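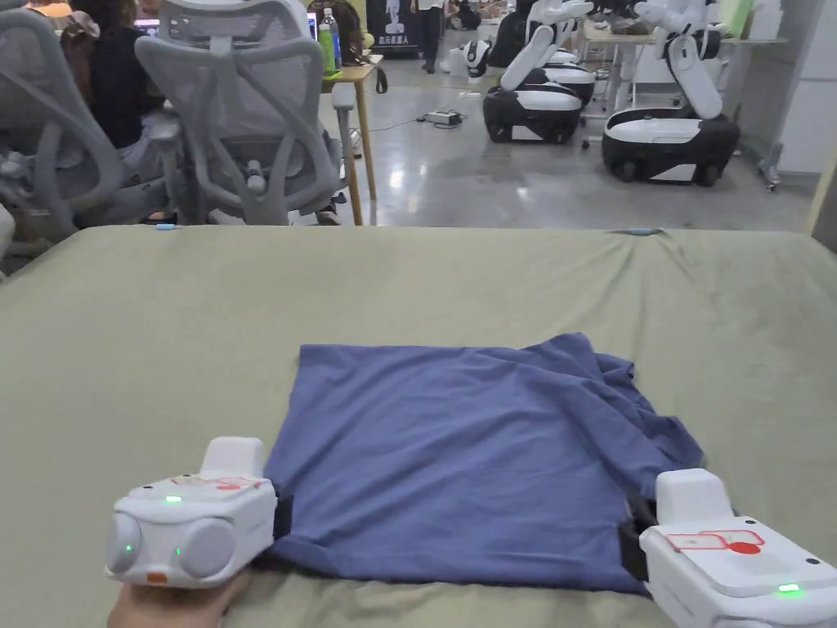 Comment plier les tee-shirts pour qu'ils ne ressortent pas froissés du tiroir ?

En les pliant encore un peu tièdes, sur une grande surface plate, et en les rangeant debout au lieu de les empiler. Le tissu garde le pli qu'on lui donne dans les minutes qui suivent le séchage, alors autant choisir ce pli soi-même !

Je reçois cette question tous les ans au moment du grand tri d'août, quand on ressort les affaires de vacances et que l'on découvre, au fond de la commode, trois hauts roulés en boule dont on avait oublié l'existence. Je vous livre donc ma façon de faire, qui vient pour moitié de ma tante et pour moitié de mes propres bêtises (j'en ai fait beaucoup, surtout avec les lavages à 60 degrés).

Au sortir de la machine

Secouez chaque pièce deux fois, d'un coup sec, en la tenant par le bas. C'est le geste qui change le plus de choses et il ne coûte rien. Ensuite, étendez les tee-shirts par l'ourlet, jamais par les épaules, sinon les pinces laissent ces deux petites bosses ridicules que l'on promène toute la journée. Si vous les mettez sur cintre, prenez des cintres larges et boutonnez ce qui se boutonne.

Pour l'essorage, je reste raisonnable. Le coton épais supporte bien une vitesse moyenne, le jersey fin préfère qu'on le laisse tranquille. Et ne remplissez pas le tambour jusqu'en haut : le linge doit pouvoir retomber, et on doit pouvoir glisser la main au-dessus.

Une table avant tout

J'ai longtemps plié sur le lit, assise de travers, avec la radio. Le matelas s'enfonce, le tissu suit, et on obtient des carrés mous. Une table de cuisine débarrassée fait mille fois mieux l'affaire, surtout avec une nappe en coton un peu épaisse qui retient le vêtement et l'empêche de glisser. Évitez la toile cirée, tout y patine, et puis il y reste toujours une trace de confiture.

Posez le tee-shirt face contre la table, lissez du centre vers les bords avec le plat de la main, rabattez un côté avec sa manche, puis l'autre, de manière à former un long rectangle. Remontez le bas jusqu'au col en laissant deux doigts de marge, et pliez encore en deux ou en trois selon la hauteur de votre tiroir. Le paquet doit tenir debout tout seul. S'il s'affale, c'est que le rectangle est trop large, on recommence sans se fâcher.

Les manches longues se rabattent vers le bas, le long du corps du vêtement. Quant aux débardeurs, mon amie Solomiia Marchuk les roule, et je dois reconnaître que ça marche très bien pour la valise.

Le rangement debout

Rangez les paquets comme des livres, le pli arrondi vers le haut. On voit tout d'un seul coup d'œil et on ne démolit plus la pile pour attraper celui du dessous. Une boîte à chaussures sans couvercle sert très bien de séparation ; j'ai aussi deux casiers Clasora, achetés un jour de faiblesse, jolis mais pas indispensables. Laissez un peu d'air, de quoi passer la main à plat, autrement les plis se marquent et on est bon pour le fer.

Contre l'odeur de renfermé, un sachet de lavande que l'on presse de temps en temps entre les doigts, ou un morceau de savon sec dans un mouchoir. Le savon de ma grand-mère parfumait encore l'armoire des années après.

Et si le mal est fait

Un tee-shirt froissé se rattrape sans sortir la planche. Suspendez-le dans la salle de bains pendant la douche, puis tirez doucement sur les coutures. Ou bien vaporisez un peu d'eau, lissez à la main et laissez sécher à plat. Severyn Savchuk m'a écrit qu'il ajoutait une goutte d'adoucissant dans 200 ml d'eau ; j'ai essayé, c'est agréable, mais faites d'abord un test sur l'envers pour les couleurs foncées.

Pour les imprimés, retournez toujours le vêtement avant de repasser, et ne passez jamais le fer directement sur le motif. J'y ai perdu un très beau voilier blanc, resté collé à la semelle. Pour la nettoyer, attendez qu'elle soit froide, puis frottez avec un chiffon et du vinaigre blanc tiède.

La prochaine fois, je vous parlerai des draps-housses, puisque Hanna Dovhaniuk me les réclame depuis le printemps.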